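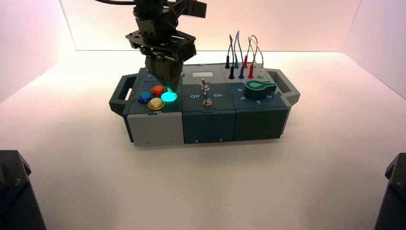 Keeping a Small Workbench Usable

My bench is a short one, wedged between the water heater and the back door, and for years I treated it as the place where things went to wait. Paint cans, a lamp with no plug, mail. I'd end up fixing stuff on the kitchen table and getting yelled at (fairly) for the scratches. So these are the habits that finally gave me my bench back. Take the ones you like.

Clear it at night, not in the morning

If I leave a mess, I don't go back out there. Ten minutes before supper I put away whatever I used and brush the top off with an old dustpan brush. If I'm halfway through a job, all the parts go on a cookie sheet and the whole sheet slides onto the shelf underneath. I own four of these sheets now, all from the thrift store in Parnden, and I've quit pretending I'll ever bake on them.

Screws and other small stuff

I used to save every screw. Last January I finally dumped the coffee can out and sorted it, and there were 286 drywall screws in there, most of them with chewed-up heads. I kept the good ones and the rest went in the scrap bucket. Baby food jars work great for what's left, but please don't nail the lids under a shelf the way everybody's grandfather did. Mine let go one by one all summer. A shallow drawer with the jars standing up is much nicer, and you can write on the lids with a paint marker.

When you take something apart, tape each screw to a piece of cardboard in the spot it came from. A rough sketch of the thing helps a lot here. My neighbor Hok-lam Lau does this with an egg carton instead, numbering the cups in the order he empties them, and then just works backward. I tried it and knocked the carton over, but he swears by it. 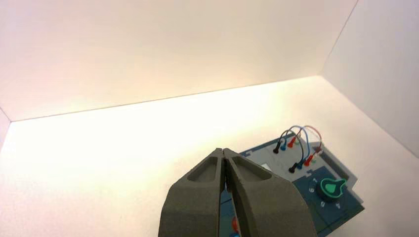 Glue caps are the other thing that used to make me crazy. Rub a little petroleum jelly on the threads of a new bottle before you close it the first time and it'll open for as long as you own it! Wipe the nozzle, too. For super glue I keep the tube in a jar with a lid and a couple of those packets that come in shoe boxes, and it lasts me through the winter.

Light

Get a clamp lamp and put it on the side opposite your working hand, so your own arm isn't throwing a shadow right where you're trying to see. I had mine on the wrong side for the longest time. A sheet of white poster board under the work brightens everything up, and a dropped spring shows on it right away.

Sawdust and spills

Cheap clay cat litter is still the best thing I know for oil on concrete. Pour it on, grind it in with your shoe, leave it overnight, sweep. For sawdust I use a shop vac with a nylon stocking over the end of the hose if there's any chance I've lost a part in the pile — turn it on, and the part sticks to the stocking.

The vise

Mine is an old Kollholm that came with the house, and it bites. Two scraps of leather belt glued to little magnets make soft jaws that pop on and off. Put a drop of oil on the screw when it starts to squeak, then run it all the way out and back in. If it's still stiff after that, there's probably sawdust packed in the threads, and an old toothbrush will get it out.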